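Shared workshop arm build gets a bench of its own at Molarside

Jun 1, 2026

Members of the Molarside workshop in Cendstead have put together a small desktop robot arm from 3D-printed parts and hobby servos, and it now has a permanent place on a table in the side room. The build started in September and was done on open evenings, with parts printed on the workshop's own machines.

The arm is the first robot project the workshop has taken on as a group. Until now the printing bench has mostly been used for brackets, replacement knobs, model railway pieces and the odd garden fitting. The idea came up when members were looking for something that would use the printers, the soldering station and the computers together, and that people could work on in short sessions without having to remember where they had left off.

Printing the parts

All the structural parts are printed in white. The first set was made on the older of the two printers, and several pieces had to be done again when the screw holes came out tight. Members tried drilling them out by hand, which cracked one of the brackets, and after that the holes were opened up slightly in the drawing and reprinted. The finished set took 51 hours of printing, not counting the rejects.

The rejected parts have been kept in a box under the printing bench. They are handy for testing screw lengths, and anyone is welcome to take one to practise on.

Servos and wiring

The servos were bought as a set from Lahtinen, a mail order supplier, and arrived in two deliveries. They are linked in a chain, with each one plugged into the next, so each had to be given its own number before it was fitted. This was missed the first time round. Two servos answered to the same number, and the arm had to be taken apart as far as the elbow to put it right.

Small loops of slack have been left in the wire at the joints. On the first assembly the leads were pulled neat and tied down, and one came out of its socket as soon as the upper joint turned through its full range. The ties have been left off for now. A proper cable guide is on the list of things to draw, but it is some way down.

The power supply is rated at 12 volts. It came from the workshop's spares shelf and was checked with a meter before use.

What it is being used for

The group has settled on picking up and moving dry-erase markers as its first job. They are cheap, they are always to hand, and a dropped one does no harm. They are set out on a dark mat on the tabletop, some standing and some lying down, so that the people working on the program can try both kinds of grip.

A marker on its side has to be approached differently from one standing on end, and the standing ones are easily knocked over by the rest of the arm on its way past. Most of the current work is on the path the arm takes between markers. The program is written by whoever is in on the night, and changes are noted in an exercise book kept in the drawer with the screwdrivers.

The workshop has not set a date for calling the project finished. The next jobs are a softer surface for the inside of the gripper, a firmer fixing at the base and a better switch for cutting the power. The present switch is on the wall socket and is awkward to reach from the chair.

Cost

The parts were paid for out of a grant of £2,000 from the Godetti fund, which supports small practical projects in and around Cendstead. The grant also covered new nozzles for both printers, a replacement soldering iron and a stock of filament. Some of the money has been held back for a second set of servos. If that goes ahead, the second arm will be built by members who did not work on the first.

The drawings, including the altered brackets, are on the workshop computer in the folder marked "arm". Please copy them before making changes. The file for the lower bracket has been overwritten once already and had to be drawn again from a printed part. 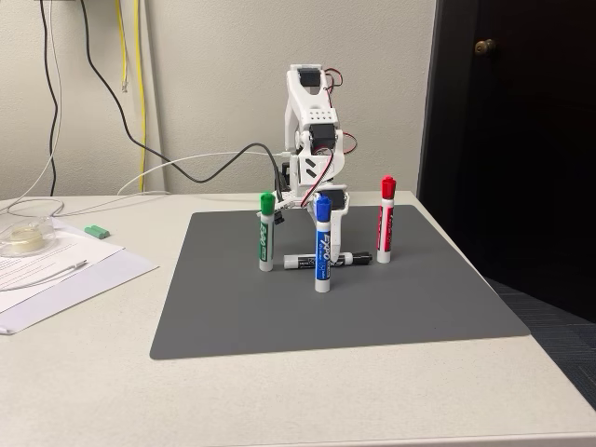 Coming along

Open evenings are held in the main room, and the arm can be seen in the side room on the same nights. Members may use it once they have been shown how to start it and how to cut the power. There is no charge for this and it takes a few minutes.

Visitors who are not members can watch, and can help with printing and assembly if a member is working alongside them. Under-16s need to have an adult with them. Long hair should be tied back and loose sleeves rolled up when the arm is switched on.

Anyone with spare M2 or M3 screws, short servo leads or part-used reels of white filament is asked to leave them in the tray by the printers. Other colours are not needed at present.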